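Household Science, Unit 4: Why Water Needs Soap

Welcome back! This is my favorite unit of the whole course, and I hope by the end of it you'll look at your kitchen sink a little differently. Bring a dropper and a clean penny to the lab section on Tuesday. If you missed Unit 3, read the pages on polar molecules first or a lot of this will go by too fast.

Surface tension

Start with a single drop of water. Every molecule inside it is being pulled by its neighbors from all sides, so the pulls cancel out. A molecule at the surface has almost no neighbors above it, so it gets tugged inward and sideways. The whole surface behaves as if it wants to be as small as possible, and the smallest surface for a given volume is a sphere. That's why small drops are round! Larger drops sag because their weight starts to win.

What a drop does when it lands depends on what it lands on. On a waxed car hood it beads up. On clean glass it spreads. We describe this with the contact angle, measured through the liquid at the edge of the drop. Below 90 degrees we say the liquid wets the surface, above 90 we say it doesn't. Draw both cases in your notes, and label the angle on the inside of the drop (the most common mistake on last year's quiz was putting it on the outside).
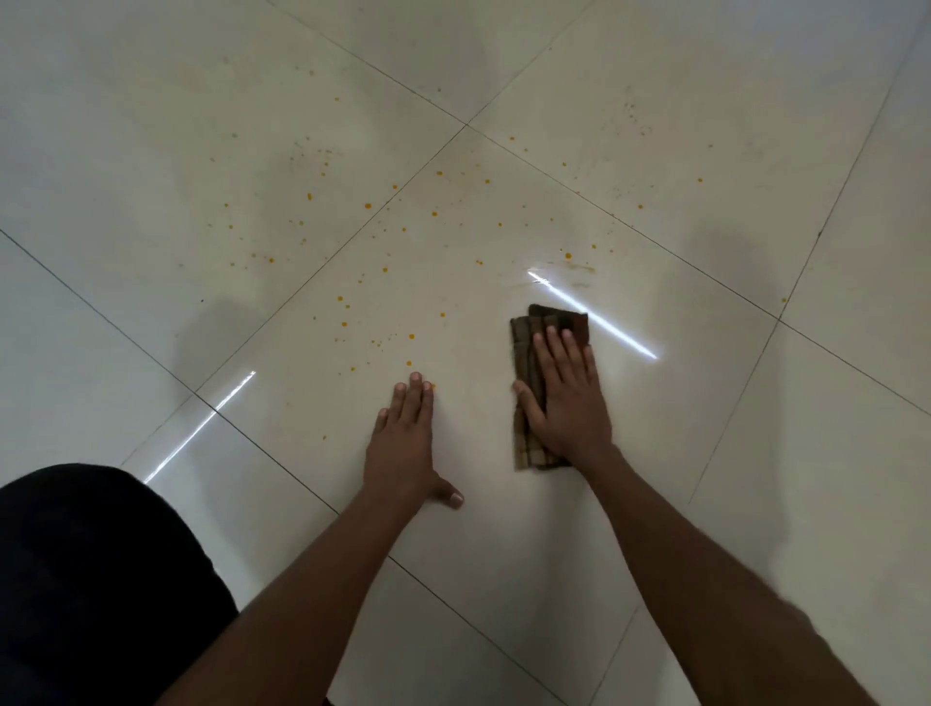
Now for oil. Water molecules hold on to each other strongly, and oil molecules have very little to offer them in return. Pour the two together, shake as hard as you like, and they separate again within minutes. You can rinse a greasy plate under plain water all evening and most of the grease will stay right where it is.

How soap gets around this

A soap molecule is long and has two very different ends. The head is charged and loves water. The tail is a chain of carbon and hydrogen, a lot like oil, and it mixes happily with grease. Put soap in greasy water and the tails bury themselves in the grease while the heads stay out in the water. With a bit of scrubbing, the grease breaks up into tiny balls, each wearing a coat of soap heads. We call the little soap clusters micelles, and a single one often contains 60 or more molecules, sometimes up to 100. I still think this is one of the loveliest things in all of chemistry, and it's going on in your dishpan!

Soap also lowers the surface tension of the water itself, so it creeps into fibers and small gaps that plain water would sit on top of.

Cloth and capillary action

Why does a towel drink up a spill? The gaps between fibers act like narrow tubes. Cotton is full of groups that attract water, so water climbs along the fibers and drags more water behind it. The narrower the gap, the stronger the pull. Polyester doesn't attract water nearly as well, but split it into very fine fibers and you get a huge number of tiny gaps, and the result works beautifully.

For the lab

Count how many drops of tap water fit on the penny before it spills over. Dry it, then repeat with one drop of dish soap stirred into the cup. Do three trials each and write down every one, even the ones that look wrong. Guess first!

Reading: Adebisi handout, section 2, and the Hurneck worksheet, odd problems only.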